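Wundness Wullcombe Home Collection Kit
For recording household demonstrations with two-armed robots

Price: on request
Availability: shipping from September
Page updated 21 July 2018

If you've ever tried to teach a robot to tidy a living room, you'll know how quickly a tidy lab lets you down. Real homes have patterned carpets, sun pouring through sheer curtains and slippers wherever somebody stepped out of them. We love that stuff! The Wullcombe kit was put together so you can go into a lived-in room, guide both arms through ordinary chores and come away with recordings that a policy can learn from.

It bundles our operator station, the Ghorbani recorder and the session software. The recorder takes the head view and both wrist views along with joint positions and gripper state, and puts the lot on a single clock. Bagging rubbish was the very first chore we wrote a task card for, and it's still our favourite way to start off a new operator. Thin plastic never folds the same way twice.

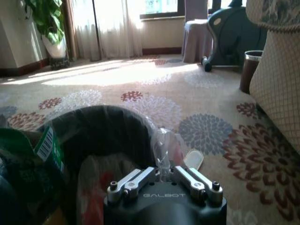
Nasrin Safavi: We've been running the kit for one season now and the shared clock is what sold our team on it. Our old setup had the wrist video drifting behind the joint log, and we lost whole afternoons lining them up by hand. One wish for the next release: let me rename a task card after a session has started.

Thanks Nasrin, renaming is on the list and it's coming with the September software.

What the operator does

The operator sits at the station and moves two lightweight leader arms, and the robot follows. There's a foot pedal to mark the start and finish of each attempt, so your hands stay put. A second pedal flags a fumble. Please keep the fumbles! A dropped wrapper followed by a good recovery is worth having, and the software files it under its own label so you can train with it or leave it out.
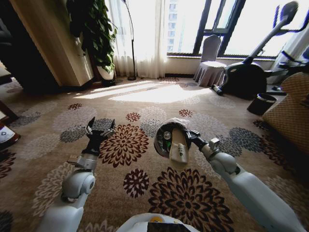
Two-handed chores are where we've spent most of our time this year. The station lets you lock one arm in place while you work the other, then release it with no jump in the motion. That matters a great deal with something like a clear plastic bag with a paper-wrapped roll standing up inside it, where one gripper has hold of the bag and the other is open and free for whatever comes next. Locked stretches are marked in the log, and you can filter on them later.

Setting up a room

Our advice is to change as little as you can. Leave the chairs where they are, leave the curtains the way the household has them, and walk through once with the preview running to check exposure near the windows. The recorder handles strong backlight well, but it does like to be told about it: choose the Bright Room profile before the first attempt and it will hold exposure steady through the whole session.

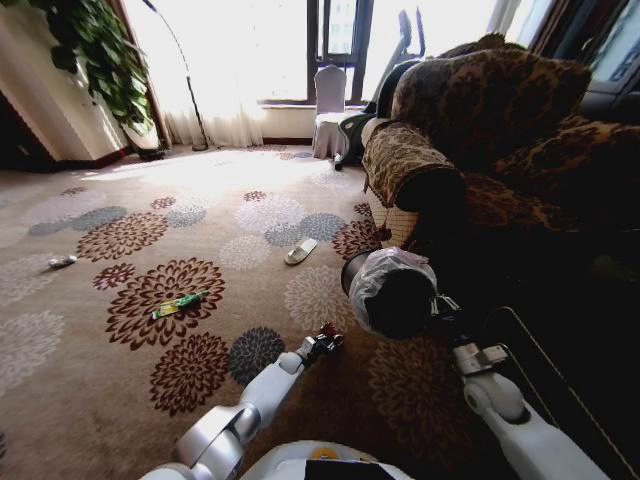 Once the profile is set, pick your task cards. Each card holds a plain-language instruction, the starting conditions and a short note on what counts as done. You can shuffle the starting positions between attempts, and the card will prompt the operator to move things about. We colour-coded the prompts after a trial in Bonutthorpe, where our own crew kept skipping them (guilty).
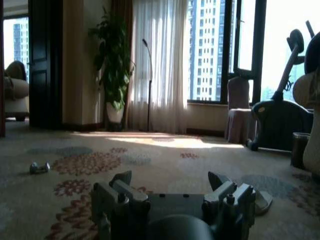

Wrist view, living room floor, with dumbbell and slipper.

In the box

Operator station with leader arms
2 foot pedals
Ghorbani recorder with mounting plate
5 m data cable
98-page printed manual
Starter set of 7 task cards
Padded carry case

Good to know

The robot and grippers are not included. Exported sessions can be trimmed, relabelled and merged on any ordinary desktop computer, and your recordings stay on your own drive unless you choose to move them. Replacement pedals and cables are sold separately, and the manual is also free to download if you'd like a read before you order.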